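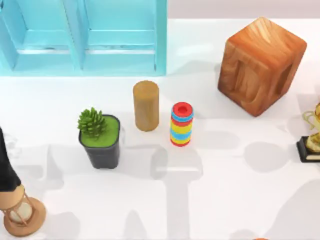 Gleice Pacheco's comment on our first draft was that a simulated table is too kind to a planner, and that we'd be better off saying so early on. Fair enough! We had the same worry, and it shaped most of what follows in this section.

4.2 Reaching past clutter

Figure 3. Rendered view of a Drillik tabletop layout, with a blue shelf unit at the back and part of one arm at the left edge.

For the clutter test we built 30 layouts in Drillik, our own simulator, and I tried to make them annoying in the way a real desk is annoying. Tall thin things went next to short ones (look at the tan cylinder and the ring stack in Figure 3), and a big wooden cube takes up room that an arm would quite like to swing through. Each layout was run 5 times per planner, with the start pose of both arms nudged a little between runs.

We compared two planners. Kurier plans one arm, freezes that path and then fits the other arm around it, whereas Plelport plans the pair together. I'd expected Plelport to win everywhere, and it didn't. On 13 of the layouts there was no difference I'd want to defend, and on two of them Kurier came out ahead, mostly because Plelport spent its time budget fussing over a shared path when the arms never needed to come near each other.

Shadows were a side question that got out of hand. Perihan Kırmızıgül wanted them left on, soft edges and all, so the object detector had something to trip over, and I'm glad we listened (my vote was to switch them off and go home). We come back to the detector in Section 4.3.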